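The Cable Table at Piltbridge: A Gallery

Page 3 of the Piltbridge workspace pages. Text and captions by Tomás Dolan.

I was asked to put together a gallery on the great cable clear-out, and I said yes before I remembered what I think of cable clear-outs. We had one in May of last year. It came with a labeling scheme, a drawer insert from Lurnel, and a memo that used the word "journey." By the time the leaves were down the drawer held the same knot it had always held, with labels on it.

So read what follows in that spirit. The plan this time is to get every charger, lead and power strip out of the Foley Room cupboards and onto one white table, sort them, and decide what stays. The inventory says we own 634 separate items that plug into a wall or into each other. I don't believe that number. It counts a charger and its cable as two things in some rows and one thing in others, and at least one row just says "misc."

The Table

People who come up to the Foley Room expect something grander. It's a white table with a long power strip on it, and the sorting happens wherever there is space. The argument for working there is that you can see everything. My argument against is that white cables on a white table are about the hardest things to see that anyone could have come up with, and we buy almost nothing but white cables.
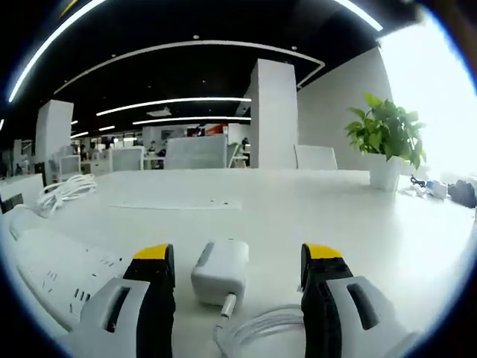 The rule on the wall says one adapter at a time, which sounds slow and is slow. You take the adapter, find out whether the cable belongs to it, coil the cable, and only then move on. The older method was to tip a whole box out and stand there looking at it. I will admit the new rule has produced fewer arguments. Whether it has produced fewer cables, I couldn't tell you – the sheet for the first batch lists 252 items sorted, and under "thrown out" someone has drawn a dash.

Coiling is its own subject. The Hilanero guide that got passed around wants every cable over three feet wound in a figure eight and fastened with a strip of fabric tape. I have watched people try it. Most give up and go round and round their hand like everyone's father did, and the cable seems to last just as long. I asked where the figure eight came from and was told "sailors," which may be so, but sailors were not coiling phone chargers.

Then there's the matter of power strips. We own too many long ones. Every office move seems to end with somebody ordering another in case the new desks are far from the wall, and then the desks are put against the wall. My proposal was one strip per table and the rest to the Piltbridge swap shelf. It was described as "interesting" and I haven't heard about it since.

Adapters

Small white adapters are the worst of it, in my view. They all look alike from a few feet away, the print on them is tiny and gray, and each one comes with a person who swears it's the only one that charges their thing properly. The sorting sheet has columns for output, cable type and condition. The condition column is filled in with "fine" all the way down, and I have my doubts about that too.

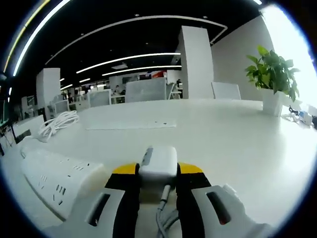 One adapter, held upright, cable hanging. Power strip to the left, potted plant to the right.

About the plant: it was put forward in the same meeting as the drawer inserts, on the theory that people keep a table neater when there's something living on it. I've seen no evidence of this. I do like the plant, though, and if the whole project ends with a knot of cable and one healthy plant, I'd call that better than last year.

What It Cost

The figure for the clear-out, including bins, tape and the new inserts, is $1,208. For that we could have bought a good many cables, which I suppose is how we got here. The next batch is the black leads from the lower cupboard, and they at least will show up against the table. If one of them is yours, come and get it before it's marked "fine" and put back in the drawer.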